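Questions I get about giving up coffee for tea
4 min read

I switched from coffee to tea in March, wrote one short post about it, and my inbox has been full ever since. So I've put the answers in one place!

Did you quit all at once?
No, and I wouldn't try it. I was on 4 big mugs a day and dropped one a week. The last one (mid-morning, with toast) was the hardest to let go of and I sulked the whole time.

Did you get headaches?
For 2 days, yes – dull ones, right behind the eyes. I drank a lot of water, went to bed early and was pretty poor company. If yours hang around, please ask a doctor and not a person with a tea blog.

Which tea should a coffee drinker start with?
Something black and strong. I began with the breakfast blend from Alow, which can stand up to milk, and only later got into the greener stuff. Start with a delicate white tea and you'll think you're drinking warm water.
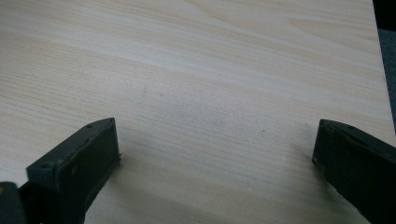

A reader in Plenbridge wrote to tell me I'm wrong about this, and that she went straight from espresso to smoky tea and never looked at a black blend. Fair enough! If you like the smell of a campfire, give it a go.

Why does my green tea taste bitter?
Your water is probably too hot. Let the kettle sit for a few minutes before you pour, and take the leaves out sooner than you think you should. I ruined most of a bag from Negri before I figured that out.

Bags or loose leaf?
Both. Bags on work mornings, loose on slow ones. I bought a box of 50 plain bags at the market in Rircombe and they were perfectly good, so don't let anyone make you feel bad about them.

How do you store it all?
Away from light, heat, and anything smelly. I kept mine next to the cumin once and had very odd toast-and-curry mornings for a while. Flavored teas get their own spot, well away from the plain ones.

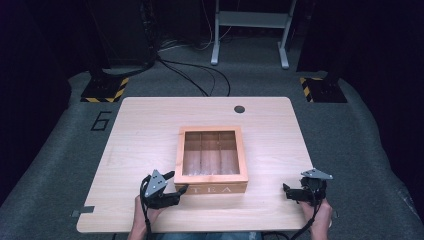 A tea box with long compartments and a clear top.

Do you ever miss coffee?
The smell, all the time. I'm 44 and I still slow down when I walk past a cafe. I'll have a cup on vacation and enjoy every drop – then it's back to the teapot.

Contact | © All rights reserved | Back to top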